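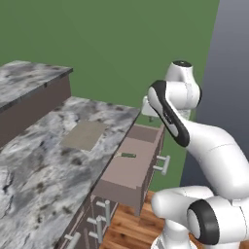
16 June 2025

Clirix kitchen pack, trial license, second look. Volovton wants a yes or no on purchase before the end of June.

Drawer task only. 30 runs with the stock controller, fixed start pose, kitchen layout reseeded each run. 22 completed. Of the failures, most were the finger closing on the drawer rim during the reach down. The rest timed out.

Contact on the bar handles is better than in the last build. No jitter at the posts — the collision meshes have clearly been redone. Drawer friction is still one global value. It needs to be per joint or we can't match our own cabinets.

Utensils: thin handles sink slightly into the drawer bottom after settling. Raised the solver iterations from the default to 38, sinking gone, step time up. Acceptable on the big machine, not on the laptops.

Textures vary well. Stone counters and plank floors load without a stall. Wall colors are set in a separate file that the manual does not mention.

Open with vendor:
- per-joint friction
- export of contact forces (2 requests sent, no reply)
- seat count on the shared license

Next: same 30 seeds in Skestum for comparison, then rerun here with the drawer half open. Logs are in the Pettigrew folder.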